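24/04/2021
Notebook, bench 2, paint and coating tests

Continued from the February pages. Subject is still the drying of the Soden casein paint on bare pine, and why the second coat lifts the first one.

I mixed the new batch in the morning. Powder from the Gounder bag, the one with the torn label, 545 g, with water from the tap. I let it stand 29 minutes before I stirred again. The instruction on the bag says to stir and use, but in February the paint had small lumps and they made lines under the brush. With the standing time there were no lumps that I could find with the finger. It smells like milk and a bit like chalk, same as before.

I cut 8 strips from the same board, so the grain is more or less equal. I sanded them all in one direction and wiped them with a damp cloth. Then I made a mistake: I wrote the numbers on the face side and had to sand three of them again. Please, if somebody uses this board after me, write on the back.

First coat on all strips with the wide brush. The paint covers badly when it is wet, it looks like gray water, and one wants to put more. I did not put more. After drying it became white and quite even, only strip 6 has a yellow place over a knot. Knots must have shellac before, I knew this and I forgot. 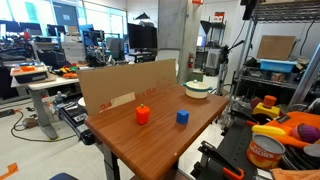 For the second coat I made two groups. The first group got the paint after one hour, the other group waited until late afternoon. In the first group the brush took the lower coat with it, most of all at the ends where I start the stroke. It rolled up in small soft crumbs. In the group which waited, only strip 7 did this, and less. So the waiting time matters, but I can not say yet that it is the only cause. The room was also warmer in the afternoon and I was maybe more gentle with the brush, having seen the bad ones.

Rub test with dry cotton, 5 strokes for each strip, same cloth folded new every time. Strips 1 to 4 gave white powder. Strips 5, 6 and 8 gave almost nothing. Strip 7 I did not rub, I want to keep it as it is for comparing.

The Zisito oil on top is not tested yet. The can was open and has a skin, I removed the skin but I don't trust the rest. A new can is on the order list, together with the cotton and one more wide brush. The old brush loses hairs, there are two in strip 3.

Question for the Plornomen people when I write to them: do they put a little borax in the casein for the shutters, and how much? Their panels from last year do not powder at all and I would like to know if it is the borax or the lime.

Leftover paint is in the glass jar on the low shelf. It will be bad in two days, throw it away then and wash the jar with cold water, hot water makes the casein stick.

Next: repeat with overnight waiting, shellac on the knots, numbers on the back.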